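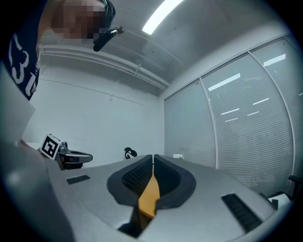 Home Issues Authors Search Contact

4.2 Lighting levels and lamp replacement in small workrooms

The survey covered 357 rooms in Plallton, of which 314 had complete maintenance records and were kept for analysis. Rooms with no outside window were treated as a separate group. All others were measured after dark with blinds closed, so that only the installed lighting contributed to the readings.

Light level was recorded at desk height on a regular grid, starting at the wall nearest the door. The grid spacing was fixed within a room but was adjusted between rooms to keep the same number of points along the short side. Readings directly under a fixture were kept. Earlier work by Craddock dropped these points, and the two sets of averages should therefore not be compared without correction.

Most of the rooms still use tube fixtures from the original fit-out. The general type is shown in Figure 4, with a rectangular fluorescent fixture at the ceiling and a long pale gray duct or conduit along the line where the ceiling meets the wall. Surface runs of this kind matter for the cost model in Section 5, where access to existing wiring is entered as a separate term. Wall color was also coded, using three classes (white, light, dark), and entered as a fixed effect.

Lamp age was the strongest single predictor of low readings. In rooms where tubes had been replaced one at a time as they failed, the spread between grid points was larger than in rooms where all tubes were changed together. The average level was also lower, although the difference was small in rooms with white walls. We did not find a clear effect of ceiling height once floor area was included – the two are closely linked in this building stock, and the model cannot separate them well.

Skondia supplied the replacement records for 23 buildings. The records list the date of each visit and the number of tubes used, but they do not say which fixture was serviced. Where a room had more than one fixture, we assigned the visit to the room as a whole. This adds noise to the lamp age variable and probably weakens the estimated effect. A second source, the Trollico work order system, gives the fixture number but was in use in only 8 of the buildings, all of them opened to the survey in May.

Dirt on the cover was scored by eye on a four-step scale. Two raters scored each fixture separately, and a third score was taken where they differed by more than one step. Agreement was good for the clean and heavily soiled classes and poor between the middle two. These were merged before fitting. The merged score is used in Table 6 and in all later models, except for the cost model, where cleaning is charged per visit regardless of condition.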